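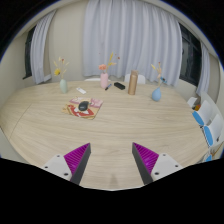 Closed, said the log. Open, said anyone with eyes. I spent most of Monday on that disagreement and I'm still not convinced we've settled it.

We've been collecting demonstrations with the Hevau hand-held gripper: pick up the mouse, put it down somewhere else, start over. Samah checked the first batch and found 19 episodes out of 148 where the finger width sat at zero from start to finish. The software had marked every one of them as good.
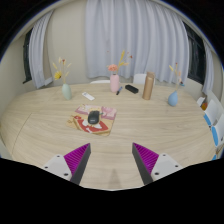 My trouble with automatic quality checks is that they mostly check whether a file exists. A width of zero is a number, so it passes. Any person would have caught it, with two magenta fingers standing well apart and bare table between them while the mouse sits on its pad. Train on that and you teach an arm that open means shut. I don't want to be near the arm that learns it.

Unai blames the encoder cable. He reseated it and the next 12 runs came out fine, and he'd like to call that a fix. Maybe. I've seen a reseated cable behave beautifully until somebody moved it.
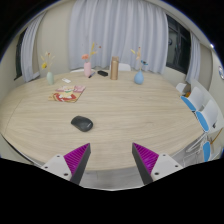

So I asked for two changes before we record any more. The width has to be seen moving during a full open and close at the start of each run, or the run doesn't count. And the 19 bad ones get thrown out, with no filling in the widths from the video afterward, whatever the Hevau manual suggests. Samah agrees about the first. We're still arguing over the second.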